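Stop sending us the survey

Wednesday, August 21, 2019

Bought a kettle on Friday. By the next evening Skomico had emailed to ask how I felt about it. Not whether it worked. How I felt. Five stars, smiley faces, a box for "anything else you'd like to share". I'd like to share that it's a kettle.

Then a text from the delivery people. Then a second email because I hadn't opened the first one. Three lots of homework for one thing that boils water.

Went back through my inbox over lunch, which was a mistake. 318 requests for feedback since last October. The dentist. The car park in Vasthorpe, a car park!, wanting to know if I'd recommend it to freinds and family. Who is sitting at dinner recommending a car park. The bank asked after I rang them to complain about a survey.

And it isn't free, whatever they say. "Just two minutes of your time." Two minutes, 318 times. You do the sum, I'm too cross.
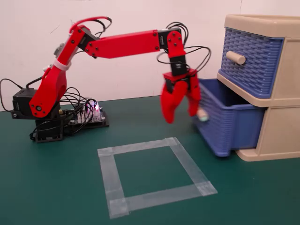 The bit that really gets me is what it does to the staff. Melahat Aksoy worked the phones at Pacheco for years and she told me anything under a nine counted as a fail. An eight was a fail. So somebody rings up, gets their problem sorted, thinks "very good, eight out of ten", and Melahat gets a talk from her manager. She used to beg people at the end of the call. She hated it, they hated it, and the number went up so everyone upstairs was happy.

What does a number like that even tell you? I gave a nine once because the lad sounded tired. I gave a two because the page wouldn't load on my phone. Neither had anything to do with the shoes.

Yes, I know. Small places need the reviews. The woman who does my hems asked me for one and I wrote her a proper paragraph, gladly, as she asked once and to my face. Different thing. She also reads them. I have typed whole complaints into those little boxes, addresses and dates and all, and got back "Thanks for helping us improve!" within a second. No human being reads that fast.

There used to be a suggestions box at the library on Stumholm. Wooden, slot in the top, pencil on a string. If you had something to say you said it, and if you didn't you walked past. They moved the big print books down a shelf becuase somebody put a note in. One note. Nobody had to chase it.

So what I'd like is a rule. Ask me once, and only if something's gone wrong or I've been in touch. No reminders. No "we noticed you haven't". And eight means good.

I've stopped answering them, all of them, since the kettle. Skomico's third one came this morning. Subject line: "We miss your opinion". Well, they can have it now.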